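Leave the Dead Trees Standing

April 14, 2022

The county parks department wants to take down 40 dead trees along the Coneck Creek trail before the end of the year. I think it should take down far fewer, and I want to explain why, because the public notice makes the plan sound like simple housekeeping.

I have kept bird records on that trail for a long time. Most of the cavity nests I have written down were in dead or dying cottonwood and ash. Woodpeckers dig the holes. After they move on, the holes get used by chickadees, nuthatches, tree swallows, wrens, screech owls and flying squirrels. None of those animals can dig a proper hole in sound hardwood. When the old snags go, they lose the place they raise young, and a new snag of the right size takes decades to make.

The notice says the trees are a danger to walkers. Some are. There is a big ash leaning over the bench at the Sang Road entrance and I would not sit under it. Take that one down. The same goes for anything dead within falling distance of the parking lot or the footbridge. But the list attached to the notice includes trees in the wet bottomland east of the creek, where there is no path. One of them stands 407 feet from the nearest place a person would walk. I measured it with a tape and a patient friend, and it took us most of a morning because of the multiflora rose.

Gladys Ayala spoke at the April meeting on the other side of this, and her argument deserves a fair answer. She said that emerald ash borer has left so many dead ash in the county that birds are hardly short of them, and that the trail is for people too. She is right about the ash. There are a lot of them. The trouble is that ash killed by the borer gets brittle fast and often snaps within a few years. The cottonwoods last longer and hold bigger cavities, and 2 of the three wood duck nests I know of are in cottonwoods on the cutting list.

Nest boxes came up too. The department has said it will put up replacements from Rirnico, and they are decent boxes. I have two in my own yard. Boxes help bluebirds and swallows, and wood ducks take to them well. They do very little for the woodpeckers, which mostly want to dig their own, and nothing for the brown creepers that nest behind loose bark. A box also has to be cleaned and checked and kept clear of house sparrows every spring. I have seen what happens to boxes when the person who looked after them moves away. There is a row of them behind the old Plusilon plant with the fronts hanging off.

Money matters here as well. Crews and equipment in a floodplain are not cheap, and the ruts from the last job – the sewer work – are still holding water. Cutting only the trees near the trail would cost less and leave the soft ground alone.

There is a middle course for trees that are a risk but not a large one. Mwanaisha Kashindye, who taught me most of what I know about pruning, used to cut them down to a tall stump and leave that standing. A trunk of 15 feet or so can't reach the path, and flickers will use it.

My request is that the department walk the list again, tree by tree, with a simple rule. If it can hit a person on the trail, a bench, the lot or the bridge, cut it or shorten it. If it can't, leave it. And no cutting until the nesting season is over – the owls have been on eggs for weeks already.

Written comments go to the parks office on Main Street. Mine went in yesterday.

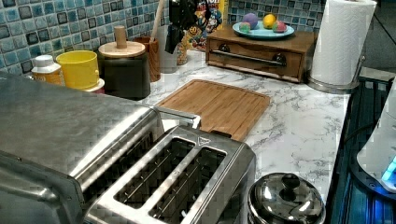 Can a homeowner leave a dead tree standing in the yard for birds?

In most places that is fine as long as the tree can't fall on a house, a road, a power line or a neighbor's property. Check the local rules first, and have a tree service look at it if you aren't sure how sound it is.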